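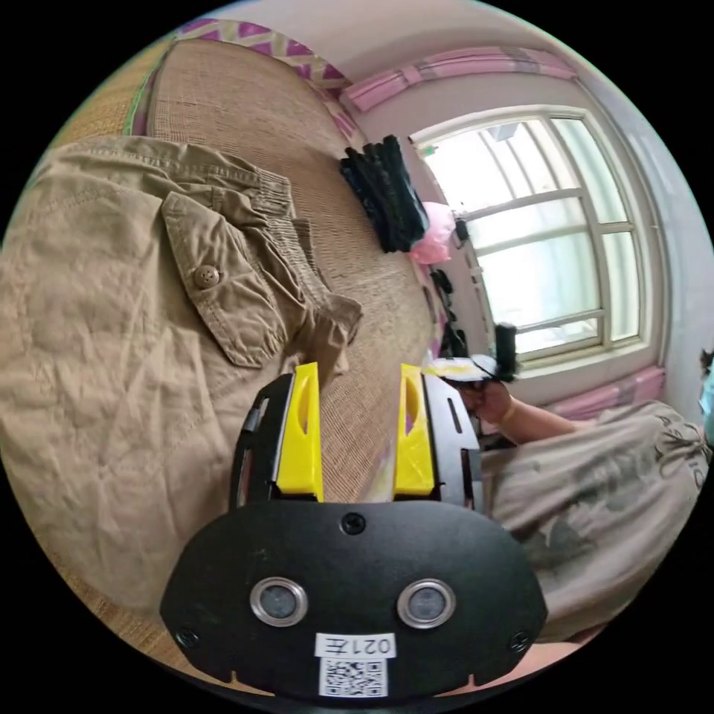 La pinza de mano, con sus dedos amarillos, y un pantalón cargo sobre la esterilla.

Quedé con una de las personas que graban ejemplos para Manance y lo primero que le pregunté fue si se aburre. Se rió un buen rato. «Con las camisas, nada. Con los pantalones, a ratos», me dijo. Lleva casi 200 grabaciones de ropa – ¡y yo que no doblo ni las sábanas!

Me contó que al principio iba demasiado deprisa y en Nikside le devolvieron 84. «Cerraba la pinza antes de llegar a la tela. El modelo aprende eso también, claro, y luego falla igual que yo». Ahora repite cada prenda 4 veces, empezando siempre con la ropa arrugada de otra manera.

¿Y lo más difícil? «Los bolsillos con solapa y los elásticos, no hay dos que caigan igual». En julio quiere pasarse a las toallas, que (según ella) son unas vacaciones.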